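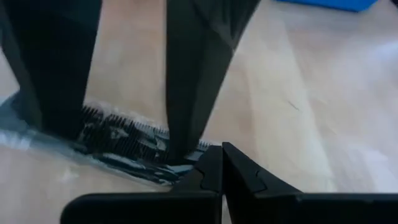

Bundmont has published its first good-practice code for robot handling of bagged small parts, out this month and free to any shop that wants it. The code covers benchtop arms with two-finger grippers, working at a table, people close by. Clear plastic gets a chapter to itself. A crinkled bag throws back light, and with a black comb-like attachment lying partly in it, fine teeth and all, the edge of the part and the edge of the plastic are easy to mix up. Black fingertips over a black part don't help. The code asks for a written grasp limit for every item like this, before the first pick.

"People had rules for the arm and the fence. Nothing for the bag," said Cecilia Darko, lead author. "So everyone made up there own."

Main points in the code:

Fingertips checked for chips at the start of every shift. Loose packaging treated as part of the load, with its own entry in the risk sheet. No reaching in to free a snagged bag until the arm is in a safe stop — a pause on the screen does not count. Hard cap on closing force for toothed or thin-edged parts, set by the site and signed. Work surface cleared and looked over between jobs.

The text draws on 473 incident and near-miss reports sent in by shops over two years. Of those, 151 involved film or bags. Most were minor, dropped or bent parts mainly, but 4 led to a hand injury.

Trial sites were Rastesley and Leliseo. Both have adopted the code in full. Mawuli Agbeko, floor lead at Rastesley, said the stop rule caused the most argument. "Operators thought it would slow us down. It did, a bit. We kept it."

Comments are open untill the end of March. A revised edition will follow, with a section on paper sleeves and, if enough data comes in, suction tools.

Press contact: Narayanan Chettiar, Bundmont press desk. Print copies on request, one per site.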